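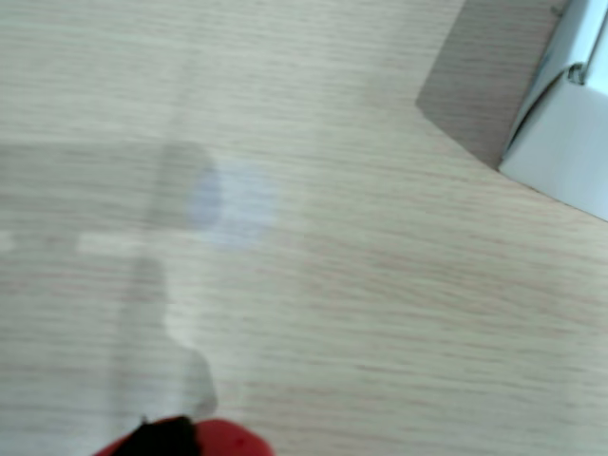
Two-Arm Parcel Stacking: Final Project Report

Golnar Shirazi and Umut Akgül
Robotics Elective, Drarkitz College

1. Aim

Our project was to program two small robot arms to share a packing job. One arm picks up a small box and places it on a bigger flat one, and the other arm steadies or moves whatever is in the way. We wanted both arms to run from a single laptop, with no one touching the table during a run.

The idea came from the Usari parcel depot, where we both did work experience. The sorting there is done by hand because the parcels are all different sizes. We didn't expect to solve that. We wanted to find out how far we could get with printed parts and hobby servos in one semester.

2. Equipment

Two arms, printed in red filament
Black servo motors for the joints
One bench power supply
One laptop on a stand
A camera mount for each wrist
Boxes for the arms to handle

The total budget was $600. Most of it went on servos. The power supply was borrowed from the electronics room and the boxes cost nothing. We named the control program Ornolon, after a boat in a book Golnar was reading at the time.

3. Building the arms

Printing took longer than planned. The base panels have a grid of holes through them, and on our first attempt the holes closed up on one side because the print bed wasn't level. We re-levelled it and printed the bases again at a slower speed. The gripper jaws were easier. Each gripper has a fixed jaw and a moving jaw, and both come to a point, which helps with getting in beside a box but gives very little surface to hold it with.

Umut did the wiring. We put one servo in backwards at a shoulder and didn't notice until the arm tried to fold itself into its own base. After that we marked every servo with its joint and direction before it went in.

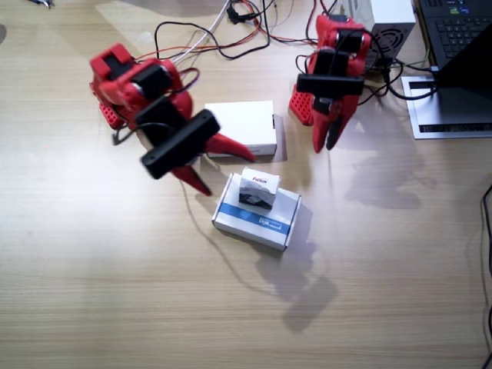
The positions of the arms also had to be worked out. At first we had them facing each other across the table, but they both reached for the middle and the wrists collided. With one arm on the left and the other further up to the right, the shared area is smaller and the program can keep one arm folded while the other one moves. We kept that layout for all of the later tests.

4. Software

Ornolon sends joint positions to both arms and reads the actual positions back. A run is made up of short moves, and each move has to finish before the next one starts. This is slow, but it made faults much easier to find.

Each servo reports a raw number for its angle. We chose 2,000 as the resting value for every joint, so that a log file could be read without a calculator. If a joint didn't come back near that value at the end of a run, we knew a horn had slipped or a cable had pulled.

We lost most of a Monday to calibration. The left arm kept stopping short of the box, and we changed the code several times before working out that the base had shifted on the table. We now check the base against a paper template before starting.

5. Problems with vision

Finding the boxes was the hardest part. Our program looked for edges where a light area meets a darker one. White boxes on a pale tabletop don't give much contrast, and the shadow beside a box often has a stronger edge than the box does. The arms cast shadows too, and these move. In several runs the program picked the corner of a shadow as the corner of a box and sent the gripper there.

We tried closing the blinds, which made the overhead lights more of a problem through glare on the tabletop. We also tried ignoring any edge that moved between two camera readings. This removed most of the arm shadows but not the ones cast by the boxes. Mr Hinrichs suggested using colour as well as brightness, and that worked better for a box with a coloured stripe than for a plain white one.

6. Results

The arms could place the small box on the flat box when we gave the program the starting positions. When it had to find the boxes by itself, it was unreliable, and the plain white box was missed most often. The arms did not collide again after the layout was changed.

The pointed jaws sometimes let a box twist as it was lifted. We glued thin rubber to a spare set of jaws, but ran out of time to test them properly.

7. What we would change

We would use a dark mat on the table from the start. We would clamp the bases down, and tie the cables along each arm so they don't drag. We would also start the vision work earlier, as we left it until both arms were finished and could have done it with a camera and a box in the first week.

The print files and code are on the class drive in the Ornolon folder, along with the wiring chart.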